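**Gestcombe asks for the test data behind "carbon-negative" wall panels**

Gestcombe, the natural building network, is calling on panel supplier Fludeo to publish the full moisture and fire results for its Polari hemp-lime wall panel before any more public housing is specified with it.

Fludeo's brochure promises a 100-year service life. The summary released in July covers 2 test walls, both indoors, and neither was monitored through a winter. Gestcombe's members have built with hemp and lime for years and would like the claim to be true -- but a brochure isn't a test report.

The network also questions the "69 per cent lower embodied carbon" figure. Lower than what? The summary names no baseline wall, no transport distance and no binder content.

Figueiredo, the builder contracted for the first Polari homes, says it is satisfied with the supplier's assurances. Gestcombe is not, and has set aside $3,000 towards independent testing, with results to go in its free online library whatever colour they paint the product.
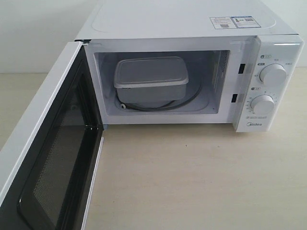 *Photo: Gestcombe*

Fludeo has been invited to answer questions at the network's open workshop on Saturday. It had not replied at the time of release.

Media enquiries: Gestcombe press desk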